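# Infiltration Rates on the Stenton Side Lot

Soil and Water Laboratory, spring term project report
April 30, 2026

## 1. Background

The Stenton side lot is an unpaved area of 2451 m² between the lecture building and Yeo Creek. It drains toward the creek with an average slope of 2 percent. After heavy rain, water stands along the gravel footpath and then runs down to the fence line, where it has cut a shallow channel. The facilities plan for the lot assumes a single infiltration rate for the whole surface. This project tested whether that assumption is acceptable for sizing a swale.

The lot was divided into three surface types:

- **Turf.** Mowed grass, 1506 m². Little foot traffic except at the north corner.
- **Path edge.** A strip of worn grass and bare soil on both sides of the footpath, 312 m². Delivery carts use this strip when the path is blocked.
- **Mulched bed.** Planted shrubs under wood chips, 633 m². The chips are a Grultwood coarse grade, applied in January over the existing soil.

The soil is mapped as a silt loam over clay. Hand augering found the clay at depths between 55 and 80 cm. No perched water was met in any auger hole during the test period.

## 2. Method

### 2.1 Field tests

Infiltration was measured with a single Wedex steel ring, 300 mm inside diameter, driven to a depth of 100 mm. A double ring was considered, but the water supply on the lot is one hose bib at the lecture building, and carrying enough water for the outer ring would have limited the number of tests to one or two per visit. The effect of this choice is covered in Section 5.

Each test followed the same sequence:

1. Grass was clipped to 10 mm inside the ring. On the mulched bed, the chips were moved aside and the ring was set in the soil below.
2. The soil inside the ring was pre-wetted and left for 15 minutes after the water had drained.
3. A plastic sheet was laid inside the ring, water was added to a depth of 100 mm, and the sheet was pulled out.
4. The time for the level to fall to 50 mm was recorded. Where this took longer than three hours, the level at three hours was recorded instead.
5. The ring was refilled and the test repeated until two successive rates agreed within 10 percent. The last rate was kept.

A fall of 50 mm in the ring is equal to 3.5 L of water. Levels were read against a steel rule clamped to the ring wall, to the nearest millimeter.

In total, 19 test points were completed: seven on turf, six on the path edge and six on the mulched bed. Points were drawn at random from a 3 m grid. Two points on the original draw fell on utility covers and were replaced with the next numbers in the list.

### 2.2 Soil samples

One undisturbed core of 100 cm³ was taken beside each test point, from 20 to 70 mm below the surface. Cores were oven dried at 105 °C to constant weight and used for bulk density. Total porosity was calculated from bulk density with an assumed particle density of 2.65 g/cm³.

A loose sample was also taken from each point for aggregate and gravel content. The handling of these samples is set out in Section 6, since it affected the results more than we expected.

## 3. Results

| Surface | Tests | Median rate (mm/h) | Lowest | Highest | Mean bulk density (g/cm³) | Porosity |
|---|---|---|---|---|---|---|
| Turf | 7 | 41 | 22 | 67 | 1.38 | 0.48 |
| Path edge | 6 | 9 | 3 | 17 | 1.61 | 0.39 |
| Mulched bed | 6 | 118 | 74 | 205 | 1.12 | 0.58 |

The ranges of the three surfaces do not overlap, except that the highest path edge rate is close to the lowest turf rate. The lowest turf rate came from the north corner, where people cut across the grass to reach the bike racks. Its bulk density was 1.52 g/cm³, nearer to the path edge values than to the rest of the turf.

The highest rate on the mulched bed, 205 mm/h, was recorded 40 cm from a shrub stem. Bubbles came up on one side of the ring during filling and the level dropped unevenly for the first few minutes. A root channel or animal burrow is likely. The value was kept in the table, and the median is not sensitive to it.

Rates fell as bulk density increased. A straight line fitted to the logarithm of the rate against bulk density gave an R² of 0.81 over all points. Within the turf group alone the fit was weak, with an R² of 0.34.

## 4. Application to the swale

The area-weighted rate for the lot, using the medians above, is 57 mm/h. A designer working from this number would conclude that a storm of 25 mm/h produces no runoff. The same storm on the path edge exceeds the local rate by 16 mm/h. Over one hour and 312 m² this gives 5.0 m³ of runoff, all of it released next to the footpath, on the uphill side of the channel at the fence.

Three treatments were compared on paper:

**Swale along the fence.** A swale sized for 5.0 m³ with a depth of 200 mm needs at least 25 m² of base area, before any allowance for side slopes. The space is available. The clay is shallowest there, and the swale base would have to be kept above it.

**Loosening the path edge.** If loosening brought the strip to the turf median, the same storm would produce no excess. Cart traffic would have to be kept off, or the strip would be expected to compact again.

**Widening the gravel.** An open-graded gravel strip would carry carts and store water in its voids. At 35 percent voids, 312 m² of gravel 100 mm deep holds 10.9 m³. Cost was not estimated.

We recommend the gravel strip on the uphill side only as a first stage. Half the area still holds 5.5 m³, slightly more than the calculated excess, although water reaching the strip from other surfaces in a larger storm is not included in that number.

## 5. Sources of error

Single ring tests overestimate vertical infiltration because water also moves sideways below the ring. The error is larger with small rings and with slow soils. No correction was applied. The path edge rates should therefore be read as upper limits, and the runoff volume in Section 4 as a lower limit.

Water temperature was between 9 and 14 °C. Viscosity changes over this range account for a difference in rate of 12 to 15 percent. Tests on the mulched bed were mostly run on the warmer visits, so part of the gap between surfaces has this cause, but only a small part.

Driving the ring disturbed the soil at two path edge points where stones were hit. Both were reset 30 cm away. Leakage outside the ring was not seen at any point that was kept.

The wood chips were removed for testing. The result describes the soil below them and says nothing about interception by the chips.

## 6. Handling of loose samples

The first batch was dried in deep trays. After four days the center of each tray was still damp, the outside had formed hard crusts, and the crusts were counted as large aggregates on the 4 mm sieve. That batch was discarded and resampled from the same points. The procedure below was used for all results reported.

1. Break the field-moist sample by hand along natural faces until it passes an 8 mm sieve. Do not grind.
2. Record the tray number and field weight in the log before the bag is opened fully.
3. Cover the worktable with a large rectangular sheet of brown paper, so that it takes up most of the top. Change the sheet between surface types.
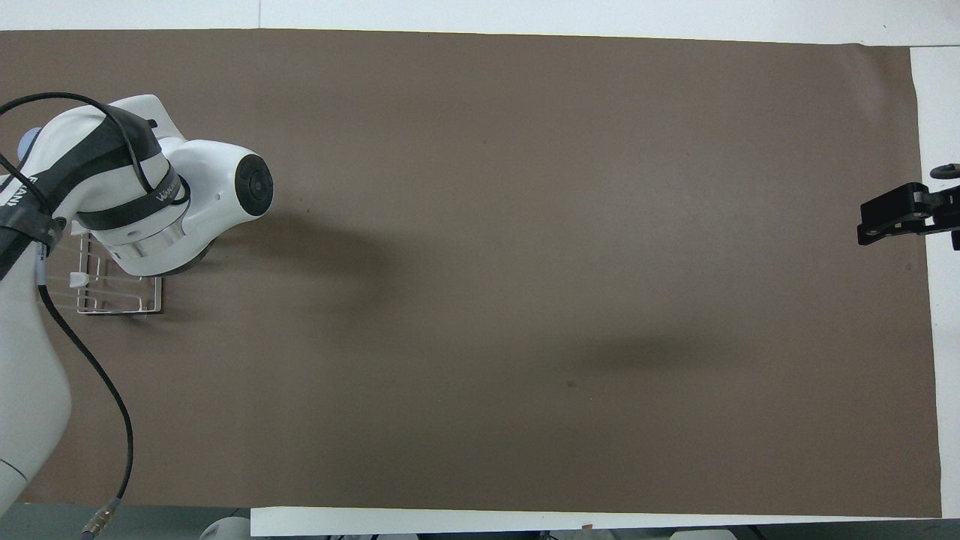
4. Spread the sample in a layer no deeper than 15 mm. Keep 10 cm clear between samples.
5. Turn the sample once a day with a plastic scoop. Stop when two weights taken 24 hours apart differ by less than 1 percent.
6. Remove wood chips and roots longer than 10 mm. Bag and weigh them separately.
7. Sieve through 4, 2 and 1 mm for two minutes by hand. Wash the fraction over 2 mm to separate stones from aggregates.

With this procedure, drying took two to three days. Gravel content by weight was 4 percent on turf, 19 percent on the path edge and 3 percent on the mulched bed. The path edge gravel is angular and matches the path surface, so it has been carried or kicked outward from the path. Bulk densities in Section 3 were not corrected for gravel. With the correction, the fine soil density on the path edge would be lower than the 1.61 g/cm³ listed, and the porosity column would change with it.

## 7. Further work

The north corner should be mapped as a separate surface. Three more points there would be enough to decide whether it belongs with the path edge. The tests should also be repeated in late summer, when the clay has dried and may have cracked. The ring positions are marked with steel pins set below mowing height, and the grid origin is the southeast corner of the hose bib slab.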